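Equipment planning, Bramoven kitchen project
Progress note for Sebastian Stoica, 23 Jan 2023
Prepared by Zlata Nazarenko

The December purchase is still on hold, and so is the money, which has not been this well rested in years. Of the two quotes we asked for, Hivitz came back with a price for the arm and a separate price for the cable that makes the arm useful. Thepsuriya quoted everything together and forgot the gripper. Sakda has written to both.

Meanwhile the planning work goes on in simulation, where breakage is free. We have budgeted 225 hours on the Wilow kitchen tasks and used 121. Fongchan is working through reach into appliances, the item most likely to decide which arm we buy.

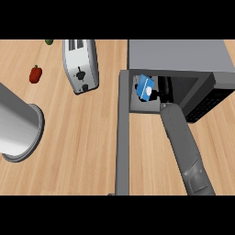

Microwave task in simulation: gripper holding the blue box inside the open oven.

The oven door takes up more of the counter than our floor plan allowed for. Kulap has redrawn the bench with a deeper top, and the deeper top costs $600 more. I have moved that sum out of the travel line, where it was doing very little.

Still needed from you:
Approval of the revised bench.
A decision on whether spare gripper fingers count as equipment or consumables. Finance has given us both answers.

The order can go out once Hivitz confirms the cable. We have asked them to put it on the same page as the arm.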